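Jul 23, 2024

The hum in the house wiring is gone, or at least it is below what my meter can read. These are my notes on how it got there, mostly so I don't repeat the work in December when the heating comes back on.

The setup: a turntable and a small Amin phono stage on the ground floor, feeding a power amp in the next room over 11 meters of shielded cable. The noise was a steady 60 Hz tone with a weaker component at 120. It did not change with the volume knob, which put the fault after the preamp. Lifting the cable at the amp end killed it. Shorting the amp inputs also killed it. That left the cable run and whatever the two chassis disagreed about.

I measured 3 mV AC between the chassis with the cable disconnected. The two outlets are on different branch circuits, and the ground path between them goes all the way back to the panel in the basement. Any current in that path shows up as voltage across the shield, and the amp can't tell it from signal.

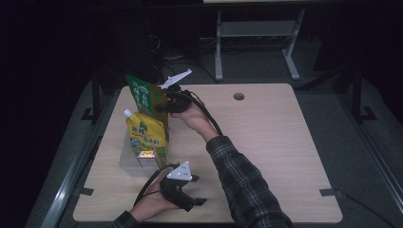

The textbook fix is to power both ends from one circuit. I tried it with a heavy extension cord and the tone dropped to almost nothing, so the diagnosis was right, but a cord across a doorway is no good long term. I do not recommend defeating the safety ground on either plug. Old forum threads suggest it constantly, and it removes the one thing that trips the breaker if a chassis goes live.

What I settled on was a line-level isolation transformer, an Imumport unit with 2 channels in one steel box. It sits at the amp end. Placement matters: at the source end it has to drive the full cable capacitance, and I could measure a droop in the top octave. With a short lead into the amp the response is flat as far as I can hear.

One side effect. The shield now has to be grounded at one end only, and I had to remake a connector to do that. I used a 100 ohm resistor in the first attempt and a plain open shield in the second. No difference on the meter. The open shield stayed.

Still to do: label the panel, and find out why the Drevdale dimmer in the hall buzzes at half setting.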